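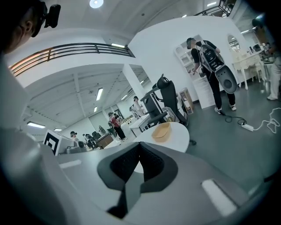

Ekanow Football Association > Club Development > Talks > Speaker Notes

Return to Play After Ankle Injury: What Member Clubs Are Asked to Do

Speaker notes, club medical and coaching session, March 5, 2026

Opening (keep short)

Good evening, and thank you to the clubs that have traveled. The association has asked for this talk so that coaches, team managers and first aiders hear the same message at the same time. The full procedure is in the handbook each club received at registration. These notes cover the parts that raise the most questions.

Please hold questions on insurance until the end. The claims desk will answer those separately.

Why ankles

Last season the association's clubs filed 2,596 injury reports across all age groups. Ankle sprains were the largest single group, ahead of hamstring strains and knocks to the knee. The figure covers matches and training together. It does not include injuries that clubs never reported, and we believe the youth sections are under-reported.

The concern of the medical panel is the second injury. A player who returns before the joint is ready is likely to hurt the same ankle again, and the second absence is often longer. In the reports we reviewed, many repeat sprains came in the player's first or second match back.

Pause here. Ask for a show of hands: how many clubs keep a written record of when an injured player is cleared?

On the day of the injury

When a player goes down with a twisted ankle, the referee decides when the game stops and the first aider decides whether the player continues. The coach does not overrule the first aider. This has been in the rules for several seasons and it still causes arguments on the touchline.

A player who cannot take four steps without help leaves the match and is sent for a medical assessment the same day. So does a player with marked tenderness over the bone on either side of the ankle. Taping the joint and sending the player back on to see how it goes is no longer acceptable at any level of the association, including cup finals.

Where a player has been treated and allowed to continue, the first aider should look again within a few minutes. If the player is limping or avoiding contact, make the change.

(If asked about rolling substitutions: a player removed for assessment in the under-14 groups and below may return once cleared by the first aider. In adult league matches the normal substitution limit applies.)

The return steps

Returning players move through set stages. Each one must be completed without pain or new swelling before the next begins.

1. Walking and daily activity. The player walks normally, uses stairs and can stand on the injured leg alone. No team training.

2. Straight-line running. Begin at an easy pace on a flat surface. Artificial turf is allowed if the player normally trains on it.

3. Change of direction. Cutting, turning and stopping, first at half speed and then at full speed. Clubs tend to rush this stage. The player may work with a ball but without opponents.

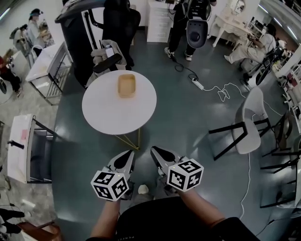

4. Full training with contact. The player takes part in everything the team does, tackling included, for at least 3 sessions. Small-sided games count toward this.

5. Match play. A limited number of minutes is advised in the first match. The coach and the first aider should agree on that number before kickoff and keep to it.

There is no fixed number of days for any stage. Clubs often ask for one. A mild sprain and a torn ligament are different injuries, and a single calendar would be wrong for most players.

Records and forms

The return form is one page. It is signed by the player, or by a parent for those under 18, and by the club's first aider. Keep it at the club until the end of the following season. The league secretary may ask to see it if the player is injured again.

Some 4,000 printed copies were sent out with the registration packs. Clubs that need more can collect them from the Flarano ground on match days.

Support available

The Huttunen clinic holds an evening for association players and will see ankle injuries on referral from a club first aider. Players should bring the return form with them.

The next first aid course will be held at the Gorkton sports hall in July. There are 32 places. Clubs with no qualified first aider will be placed first, and a club may send a second person only if places remain after that.

Braces and tape — short answer only

Players may wear a lace-up brace or tape in training and matches after an ankle injury. Rigid parts must be covered and the referee may inspect them. A brace does not allow a player to skip a stage.

Questions

Take questions from the floor first, then those sent in by email. Insurance questions go to the claims desk. Forms are on the table by the exit.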